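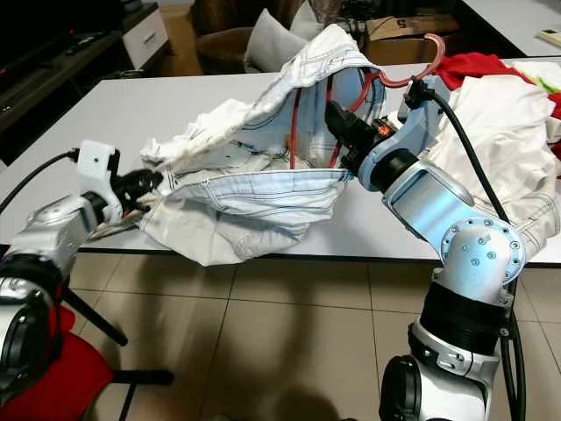
Figure 4. Two-arm handling of a light garment above the table, bunched and held open between the grippers.

5.2 Grip loss during the opening step

The headline success rate in Section 4 should be read with some suspicion, and this section sets out why. Over 500 trials the controller logged 57 grip losses, nearly all of them in the opening step, when both arms hold the cloth and pull it apart. That count comes from the controller itself. It raises a fault when finger width drops below a set limit, and it has no other way of knowing that cloth has left the fingers.

We did not trust this at first and do not fully trust it now. Mirko Tedesco went back through the wrist force records for the same trials and found 36 more cases in which the load on one arm fell sharply while the finger width stayed put. In each of these the run was scored as a success. The fingers had closed on a thick fold or a seam, the outer layer had slid free, and enough material stayed behind to keep the fingers apart. By the numbers the garment was held. By any useful standard it was half dropped.

Figure 4 gives a sense of how little the width reading has to work with. The cloth at the left gripper is gathered into a crumpled point, and a stack of several layers and a single doubled one can give much the same reading. Garments turned partly inside out are the worst case in our data, with lining and outer fabric free to move against each other.

The more serious matter is what the second arm does next. After a partial slip the planner still believes the garment is stretched between two fixed points, so it keeps pulling. In 9 trials the arm reached its force limit and stopped hard, and one of these bent a finger mount. Gulley and Trumutis report a similar stop in their towel tests and put it down to poor tuning. We lowered the gains as they suggest and the stops continued. We are not persuaded that tuning was ever the cause.

Sandro Negri proposed a simple check: compare the load on both wrists and halt if they disagree for longer than a short window. It caught most of the hidden slips when replayed on the stored records. It also halted many good runs, mainly with heavy items hanging to one side – a cost that is easy to leave out of a results table. Replay is also a generous test, as the arms cannot react to the halt. We have not run the check live for long enough to claim that it works.

Until then, success rates based on finger width alone, ours included, are best taken as upper limits.

Related articles
Lo Presti: Layer slip in two-finger cloth grasping
Gulley and Trumutis: Towel folding with paired arms
The Orska garment set: notes on scoring
Force limits and hard stops in shared workspaces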